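Trirholm Young Readers > How Things Are Made > Kitchen and Table > The Paper Cup

The Paper Cup: A Bag With Good Posture

Paper is a terrible thing to keep water in. Try it with a page from your notebook (an old page, please, not your math homework). Fold it into a cone, pour in some water and hold it over the sink. For a little while you'll feel very clever. Then the bottom goes dark and soft, a drip appears, and you're a person holding a wet rag with writing on it.

And yet people all over the world drink lemonade, cocoa and soup out of paper every day, and mostly their shoes stay dry. So what does a paper cup know that your notebook doesn't?

What paper is, up close

Paper is made of fibers. These are tiny threads, usually from wood, that have been soaked, mashed, spread out flat and dried. If you tear a piece of paper slowly and look at the torn edge, you can see them sticking out like the fuzz on an old sweater.

Between the fibers there are gaps, far too small for you to notice. Water notices them right away. It creeps into the gaps and along the threads, even uphill, which seems unfair. Dip the corner of a paper towel in a glass of water and watch the wet part climb. Scientists call this capillary action. It's handy if you are a paper towel and bad news if you are a cup.

Water does something worse, too. The fibers in paper hang on to each other as they dry, a bit like a crowd of people holding hands. When water gets in between them, they let go. That's why wet paper tears so easily, and why you should never carry library books home in a paper bag in the rain. The librarians will be polite about it. You will know, though.

The raincoat

Paper cups get around all this by wearing a raincoat on the inside. Most of them have a very thin layer of plastic stuck to the side where the drink goes. Some have a coating made from plants. Long ago, many cups were dipped in wax, and if you were a bored child at a party you could scrape it off with your fingernail and get it stuck there for the rest of the afternoon.

The coating has two jobs. The first is obvious: it keeps the drink out of the paper. The second is sneakier. When a plastic coating is heated it goes soft and sticky, so two coated pieces can be pressed together and they'll stay together when they cool. Many cups are sealed this way without any glue at all.

From flat to round

Suppose you could visit a cup factory. We'll call ours Kwon, and put it just outside the town of Hakalham, where it keeps the whole town in cups and the dogs awake at night. The paper arrives on a roll so big that you couldn't get your arms around it, and you'd look silly trying.

First, a machine stamps out flat shapes for the sides. You might expect rectangles. They're curved pieces instead, something like a slice of a giant ring, or a smile with its ends chopped off. Another machine punches out circles for the bottoms.

Next, the curved piece is wrapped around a metal form shaped like the inside of a cup. The two ends overlap a little, and heat and pressure seal them. That makes the seam, which runs from top to bottom. Find one on a paper cup at home and run your finger across it. You'll feel a tiny step.

Then the circle goes in at the bottom, with its edge bent down. The end of the cup wall is folded over that edge and squeezed tight. Turn a paper cup over and you'll usually see that the floor sits a little higher than the ring it stands on. The ring stays on the table and the floor stays off it, like somebody crossing a puddle on tiptoe.

Last comes the rim. The top edge is curled outward and down into a little roll. It's nicer on your lip than a raw paper edge, which is the sort of thing that gives you a paper cut in the one place you can't put a bandage. It also makes the top of the cup much stiffer. A cup with its rim cut off goes floppy and squashes into an oval when you pick it up.
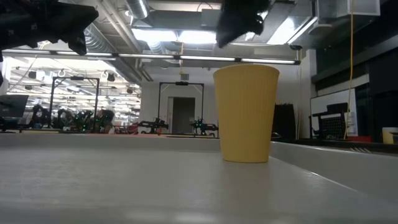
The shape of a cup has been argued over for a very long time, mainly by people who have to store them. A straight tube would hold more drink, and it would be easier to draw. But straight tubes don't fit inside each other, so a stack of 12 would be as tall as 12 cups standing on each other's heads, and somebody would have to climb a ladder to get you some juice. The answer is to make the cup wider at the top than at the bottom, as on the mustard-yellow one standing on the gray table. Then each cup drops down inside the next until only a bit of it peeks out. The word for this kind of shape is "tapered." Use it at dinner and see who looks impressed.

The drawback of a tapered cup is that it's narrow at the bottom, where you'd like it to be wide, and it has most of its drink up high, where you'd like it to be low. This makes it easy to tip over. Elbows have known about this for years.

Why some cups have stripes you can feel

The yellow cup has fine ribs running down its sides. Some cups have ribs that go straight up and down, some have wavy ones, and plenty have none at all and get along fine.

To find out what ribs can do, take a flat sheet of paper and lay it across a gap between two books. Put a coin in the middle. The paper sags, the coin slides off, and you have to go and look for it under the couch. Now fold the same sheet back and forth into narrow pleats, like a paper fan. Lay it across the gap with the pleats running from one book to the other, and try the coin again. Try several. It's the same paper, but folding has made it much harder to bend in that direction.

On cups for hot drinks, ribs can help with another problem, which is your fingers. A ribbed outer layer touches your hand only along the bumps. In between there are little pockets of air, and heat is slow to get through trapped air. It's the reason a fluffy blanket is warmer than a thin one. Your cocoa stays hotter and your hand stays cooler, and you can hold the cup without doing the dance where you pass it from one hand to the other saying "ow."

Ribs also give you something to grip. A smooth cup with water on the outside can slide through your fingers like a fish.

A test for the kitchen table

You'll need two paper cups of the same kind, a pair of scissors, some dried beans, and a grown-up who is in a reasonable mood.

Cut the rim off one of the cups, going around just underneath the roll. (This is harder than it sounds. It'll come out wobbly. Carry on.) Leave the other cup alone.

Fill both with beans up to the same height, then pick each one up by the top, using only a finger and thumb. Which one squashes? Where does it bend first?

Now tip the beans out and turn both cups upside down. Lay a small book on top of each, then another book. You may be surprised by how many it takes before anything happens. Paper is weak when you push on the side of it and pretty strong when you push along it, as long as it's rolled into a tube and can't flop over. Stop before you get to the encyclopedia.

If you write down what happened, that's science. If you don't, it's a floor covered in beans.

Where cups go afterward

Remember the raincoat? It causes trouble at the end. Plain paper is fairly easy to recycle: you soak it until the fibers let go of each other, and then you make new paper out of them. A coated cup is paper and plastic stuck firmly together, and it was built to put up with soaking. Pulling the two layers apart takes special equipment, and lots of places don't have it. So a paper cup might be fine in the recycling bin in one town and wrong in the next one over. Ask a grown-up to check the rules where you live. They may have to look it up. Let them.

You can also give a cup a second job before it goes anywhere. It makes a good pencil holder or a home for a bean plant, and you'll have plenty of beans on the floor by now. Ask a grown-up to poke a small hole in the bottom for the plant, so the extra water can get out, and stand the cup on a saucer. Yes, after all that work keeping water in, you're now making a hole to let it out. The people at Kwon would need to sit down.

Words to keep

Fiber: a very thin thread. Paper is a tangle of them.

Capillary action: the way water creeps through tiny gaps, even upward.

Coating: a thin layer on top of something else.

Seam: the line where two edges are joined.

Tapered: getting narrower toward one end.

Next in Kitchen and Table: The Spoon, and Why It Makes Your Face Upside Down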